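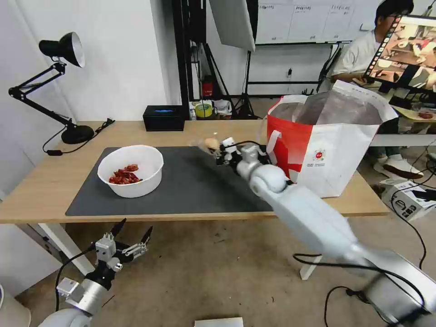 Zeststead Opens Shared Sorting and Packing Room for Dried Food in Rirwood

RIRWOOD, May 2022 – Zeststead, the dry goods cooperative, has opened a shared room in Rirwood where small growers and home-based food makers can sort, portion and bag their goods by hand. The room is open to members of the cooperative and to registered makers in the surrounding district. It operates under the name Zestance, which will also appear on the cooperative's printed guidance for hand packing.

The project was approved last September following a survey of makers who sell dried peppers, dried fruit, nuts and seasoning mixes at local markets and through neighborhood shops. The survey drew 400 replies. Most of those who answered said that they pack their goods at home, on the same table where their household eats, and that they would use a separate place if one were available at a modest fee.

"Our members take great care in growing and drying what they sell," said Ulla Kristiansen, director of Zeststead. "The last step is often done late in the evening and in a hurry. We wanted to give that step a proper table, good light and enough time."

The Rirwood room is furnished with light wooden tables. Each has a dark mat in the middle to mark the work area, and the surface outside it is kept for tools, bags and finished portions. Goods to be sorted are placed on the mat in a round white bowl, a small amount at a time. Adjustable desk lamps allow the light to be brought down over the bowl when pieces are small or close in color, as is the case with red and brown dried peppers.

Members are asked to work from the bowl to the bag and to keep the bag standing open at the side of the table, with its rim folded outward. The folded rim holds the mouth of the bag open while it is being filled and keeps the upper edge clean for closing. Makers may bring their own bags or purchase plain paper ones at the room.

The printed guidance, written by Fenna Aerts, covers the order of work for a single table. It advises makers to empty the bowl fully before adding more, to set aside any piece that is soft or discolored, and to wipe the mat between products. A separate page deals with strong-smelling goods, which are to be packed at the end of a session and never on the same mat as nuts or fruit. The guidance also includes a short section on lamps. Cords should run away from the side where the maker sits, and the shade should be turned so that the light does not shine into the eyes of the person at the next table.

"We tested the guidance with makers who have packed for many years and with others who had just begun," Ms. Aerts said. "The experienced group asked for fewer pages. The new group asked for more detail on weighing. The printed version is shorter than the first draft, and the part on weighing is longer."

Zeststead has printed 2,000 copies of the guidance. Copies are available free of charge at the Rirwood room and at the cooperative's office in Hjaltested. Makers who are not members may request a copy by mail and will be charged postage only.

Sessions in the room last half a day. A table may be reserved by one maker or shared by two, provided that both are packing the same kind of product. Scales, bowls, mats and lamps are included in the session fee. Drying, grinding and cooking are not permitted, and makers must bring goods that are fully dried and ready to be sorted. Goods may not be stored in the room between sessions.

An introductory visit is required before the first reservation. During the visit, staff explain the layout of the tables, the cleaning rules and the labeling requirements that apply to goods offered for sale. Zeststead will hold places for 30 new makers in the first round of visits. Those who cannot be given a place will be offered one in the following round in the order in which their requests were received.

Cor Meijer, who oversees the room for Zeststead, said that early requests had come largely from pepper growers. "Peppers take patience," Mr. Meijer said. "They break, they leave dust on everything, and two pieces from the same plant can look quite different. It helps a great deal to be able to spread a small pile in a white bowl and look at it properly before it goes into the bag."

The opening was supported by a grant from the Hjaltested Household Trades Fund, which contributed to the cost of tables, lighting and the washing area. The remaining costs were met by the cooperative from member fees. According to its most recent annual statement, Zeststead has 2,827 members.

"Small makers are part of daily life in Rirwood, and their goods are on the shelf in almost every shop," said Balthasar Eberhard, chair of the fund. "The fund was pleased to support a room that they can share."

Zeststead will review the use of the room after its first full season. The review will consider session length, the number of tables and whether evening hours should be added. Makers who use the room will be invited to comment in writing, and a summary of the findings will be sent to all members. The cooperative has received inquiries about a similar room in Hjaltested. No decision on a second location will be made before the review is complete.

About Zeststead

Zeststead is a member-owned cooperative serving growers and small makers of dried foods. It offers shared purchasing of bags and labels, advice on storage and packing, and representation at regional markets. Membership is open to individuals and family businesses in Rirwood, Hjaltested and the surrounding area.

Reservations and media inquiries

Requests for an introductory visit may be made in person at the Rirwood room or in writing to the Zeststead office in Hjaltested. Applicants should state the type of goods they intend to pack and whether they wish to share a table. Media inquiries should be addressed to Kobe Dewulf, Communications Office, Zeststead, Hjaltested.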